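Demport Staff Training Group
Minutes, May 3, 2025

Present: Piroska Szilágyi (chair), Andor Simon, Krisztina Bognár, Aslak Granström
Apologies: Ute Diekmann, who was taking the course on managing your calendar

1. Last minutes
Approved after Andor asked that "heated" be changed to "lively." Changed.

2. Onboarding course
Krisztina reported that 107 people have started the new onboarding modules and 12 have finished. Module seven remains the sticking point. It runs 237 slides, and the Next button stays gray until the narrator has finished reading each one aloud, slowly. Piroska asked who wrote it. The group moved on.
Agreed: Krisztina will split module seven into shorter parts and let people skip the narration.

3. Vendor renewal
The Ornano license ends in October. Aslak has had a demo from Vincze and liked it, though he admits the salesman did all the clicking. Andor wants to see the reports screen before he likes anything. Ornano has offered a discount – the same one as last year, in a new font.
Agreed: Aslak to get a trial login and let three people from the warehouse loose on it.

4. Classroom sessions at Fosulley
Attendance is up since lunch was added. Feedback forms mostly concern the lunch. Piroska would like at least one question on the form to mention the training.
Agreed: Andor to redo the form. Sandwiches to stay.

5. Reminder emails
Staff now get one every morning until they complete a course, and several have set up a rule to delete them. Krisztina proposed weekly. Carried, with relief.

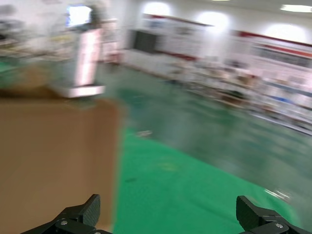

6. Any other business
Ute sent a note asking for a later start time. Held over until she can attend.

Meeting closed.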